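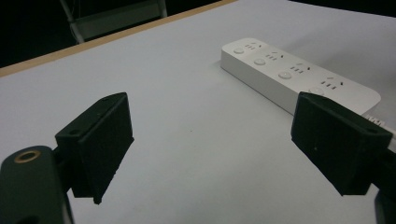

The Second Pair

The quote from Corkon came in on 2020-10-20, and Ghada Salameh had it printed before Issa was in the door. She still printed things. She laid the page beside his keyboard and put a pen on top of it.

"It's gone up," she said.

"Everything's gone up."

"It's gone up since September."

Issa Hattar read it standing, with his bag on his shoulder. One pair of hand-held grippers, with cables and marker plates. Freight. A line called handling, which hadn't been there last time. Delivery in 9 weeks, or 3 if they paid for the faster freight.

The business had been his father's, and it had fixed conveyor gear for packing sheds until the packing sheds started buying gear that came with its own technicians. The sign out the front still said Hattar and nothing else. Now they recorded people doing small jobs with grippers, and Bindora bought the recordings and taught its arms from them. Bindora paid at 30 days, and lately a bit after.

"We have a pair," Ghada said. "Tell me again why one pair isn't enough."

"Because when it's off being fixed we've got two people on wages and nothing for them to hold."

"How often is that?"

He didn't know. He'd been hoping she wouldn't ask. She wrote the question on the quote in her square handwriting and underlined it.

They went down the list together, the way they did every quarter. New carpet for the back area, no. A better chair for whoever was recording, maybe. The arm from Trusow, the secondhand one he'd driven two hours to look at, was still there at the bottom of the page with a question mark next to it. He wanted the arm. He'd wanted it since he saw it sitting on a pallet under a tarp. If they had their own they could check the recordings before they sent them, and charge for that.

"The arm or the grippers," Ghada said. "I can find the money for one of them before Christmas."

"What if Bindora pays on time?"

"Then I can find it for one of them and sleep."

He took his tea out the back, where the morning's session had already started.

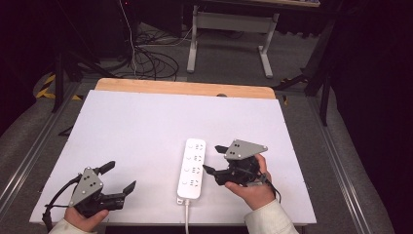 Issa had never been much good at budgets. His father had kept the whole business in a blue exercise book, and when he died it took Ghada most of a winter to turn it into something the bank would read. What Issa understood was work, and he could stand and watch it for a long time. The grippers came in towards the power strip, one from each side, the left one open, and he found himself pricing it. The strip was nothing, you could get one at any hardware shop. The board was an offcut. The table had been his mother's. All the money in the job was in those two black hands and the spotted plates on top of them, and if one went, the day went with it.

He watched until his tea was cold – longer than he'd meant to – and then went back in.

"Put the arm off," he said.

Ghada didn't look up. "Off till when?"

"Winter. Autumn, if they pay."

"And the freight?"

"Slow. We'll manage 9 weeks."

She crossed out the question mark beside Trusow and wrote a date he couldn't read from where he was. Then she turned the quote around and held out the pen.

"Ask them about the handling," she said. "Before you sign it. Ask them what they're handling."

He sat down, finally took his bag off his shoulder, and rang Corkon. They put him on hold.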